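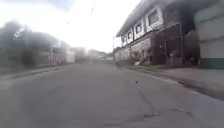

Threads > Money > Moving and renting

1/ I moved from Kenholm to Dellavbridge in February with no car and one rented van. A few people asked how the costs and the paperwork worked out, so I'm putting it in one thread. Mostly for renters.

2/ Start with the deposit. My old lease said the landlord had 60 days to return it. I thought that was a typo for 30. It wasn't. I had to pay the new deposit before I saw a cent of the old one, and I should have read that page a year ago.

3/ So for a stretch you are carrying two deposits. Add the first month's rent and the overlap days. If you can't cover all that at once, ask the new place about splitting the deposit over two payments. Mine said yes by email the same afternoon.

4/ Get that yes in writing. When I picked up the keys, the person at the desk had no record of it and I had to pull up the email on my phone.

5/ The van was $146 for the day with the basic insurance. Fuel was on top of that. I booked the smallest one with a ramp and it was big enough for a one-bedroom with no couch.

6/ I left the couch behind. The new stairs have a tight turn at the landing and I measured it twice. Sold the couch for less than I wanted, to a couple on the ground floor, who carried it down themselves.

7/ Boxes: I used 10 big ones and a lot of grocery bags. The big ones were a mistake for books. Small boxes for books, big boxes for bedding and lampshades. Everybody says this and I did it wrong anyway.

8/ Write the room on the side of the box, never the top. Once they're stacked you can't read the top.

9/ Utilities. Power switched over in one phone call. Water is billed through the building. Internet was the slow one – six days from ordering to a working connection, and I work from home, so I spent a lot of that week at the library on Bermúdez.

10/ The library closes at 6 most evenings. There are outlets along the back wall and the tables by the window don't have any. Bring headphones.

11/ Mail forwarding: do it a week before you move. I did it the day after, and two bills went to Kenholm. One had a late fee. I called and they took the fee off.

12/ Places I forgot to give the new address to: the dentist, the pharmacy, my old job (tax form), and the bank for the savings account I never look at. The checking and savings accounts had separate address pages, at the same bank.

13/ Renter's insurance moves with you but the price may not stay the same. Mine went up a little. They asked what floor I'm on and whether the building has sprinklers. Find that out before you call or you'll be calling twice like me.

14/ The walk-through. Take photos of every wall, inside the oven, under both sinks, and the window tracks. Email them to the landlord that day so there's a date on them. I found a burn on the counter behind where the toaster goes and a closet door that was off its track.

15/ They fixed the closet door. The burn is still there but it's on the form now.
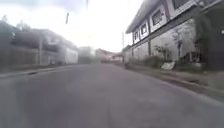

16/ Groceries. The Vumside store is cheaper than the one near me for anything in a can, and worse for produce. I go there every other week with a folding cart. The bus home takes longer than the shopping does.

17/ What I'd do differently: fewer big boxes, mail forwarding earlier, internet ordered the day I signed the lease. I'd also keep one bag with toilet paper, a lamp, a phone charger and scissors, and carry it myself. The scissors were in a box. The box was taped shut.

18/ What I'd do the same: the van, the stairs measurement, leaving the couch. I also paid a friend's kid to help carry and bought lunch, and that was money well spent.

19/ The Kenholm deposit isn't back yet. I sent them my forwarding address in a letter and kept a copy. I'll add to this thread when the check shows up, or if they try to keep some of it for the carpet.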